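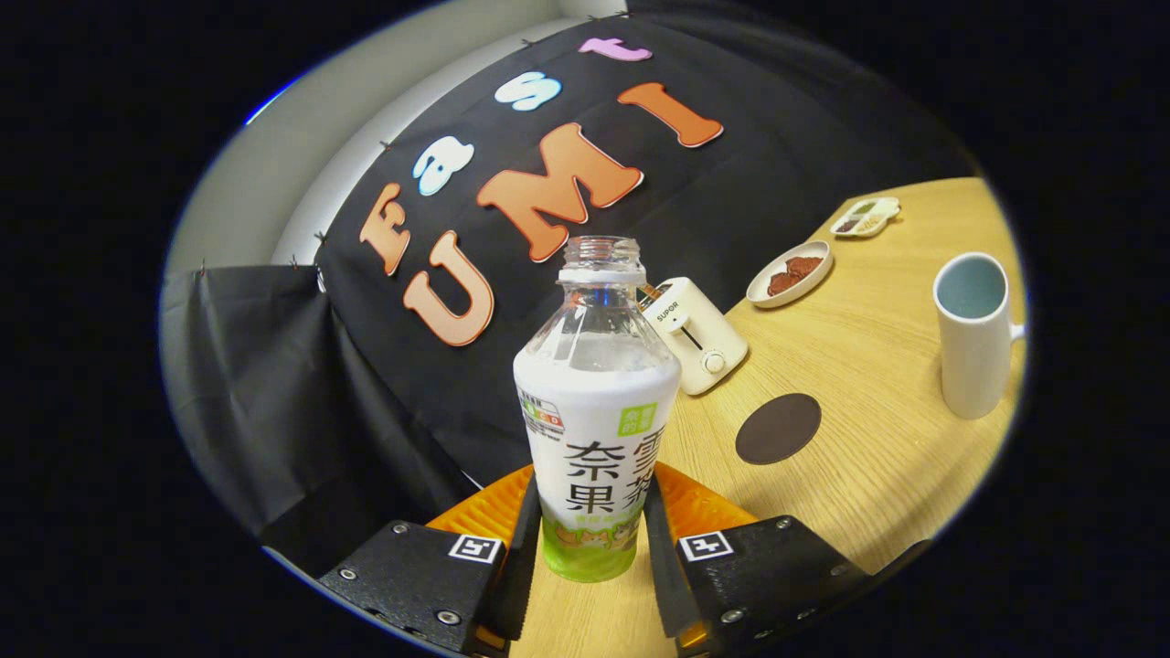 A plastic drink bottle with its cap off and a dog cartoon on the label.

Enach High School won the Ereck Summer Sevens on Wednesday night at Diệp Field, beating Stovico 29-22 in a final that ended under the lights shortly after 10 p.m. By the time the trophy was handed over, the public address announcer had already called the Eagles "the team to beat this fall."

Maybe they are. A July passing tournament is thin evidence.

There were no linemen on the field, no pass rush and no pads. Quarterbacks had four seconds to throw, and a whistle blew if they took longer. One hand touch counted as a tackle. Enach, which finished last season with two wins and gave up more sacks than anyone else in the league, did not have to block a single person all night.

What the Eagles did do was throw and catch better than they have in a while. Senior quarterback candidates split the snaps in the early rounds, and the one who played the final went 22 for 29 for 206 yards, according to the school's own stat sheet. The tournament did not keep an official one. A version of the sheet posted to the team's page before midnight listed one more touchdown pass than the final score allows for, and it was taken down the next morning.

Stovico led 16-8 at the half. The Panthers scored on their first two possessions, both times on short crossing routes that Enach's linebackers followed a step late. Then Stovico coach Hậu La pulled most of his starters.

"I had sophomores out there for the whole second half," La said. "I told them before the game that was the plan. We came to look at kids. If Enach wants the trophy, good for them, they can have it."

La has said things like that after losses before, and it should be noted that at least two of his starting receivers were back on the field for the last drive, with the Panthers trailing by seven and the ball at the Enach 12. The fourth-down throw went over everybody and landed by the bench.

Enach athletic director Wakana Ebihara was a good deal happier. She called the win "a statement" and said the school expects to sell more season tickets than it has in any of the past few years.

"People have been asking when this program is going to turn the corner," Ebihara said. "I think they got their answer tonight."

Asked how many season tickets had been sold so far, Ebihara said she did not have the number with her. Asked whether the school had settled on an offensive line coach, a job that has been open since the spring, she said an announcement was coming. She said the same thing in May.

The crowd was listed at "a full house." The home stands had plenty of room at either end, and the visitors' side was roped off.

The format drew complaints as well. Two of the pool games were cut short when the schedule fell nearly 45 minutes behind, and one semifinal was decided by a coin toss after the teams finished tied and organizers ruled that there was no time for overtime. Enach won the toss. The losing side asked to see the rule in writing, and was told it would be sent along. Tournament staff said afterward that the written rules cover ties in pool play and that the same language was applied to the semifinal.

None of that is the players' fault, and some of them had good nights. Enach's tight end caught everything thrown near him, including a low ball in the back corner of the end zone that put the Eagles ahead for good. Their free safety had an interception in each of his last two games. Stovico's sophomore quarterback, playing behind no line against a defense that could not hit him, looked calm, and La said he will get a real chance to compete for the backup job.

The trouble is what gets built on top of it. Enach also won this tournament three summers ago, when the same kind of talk went around, and lost its first five games that fall. The opener was over by halftime. Nobody at the school brought that up Wednesday.

Full-contact practice opens next month for both teams. They meet again in the third week of the regular season at Stovico, with 11 players on each side and a pass rush.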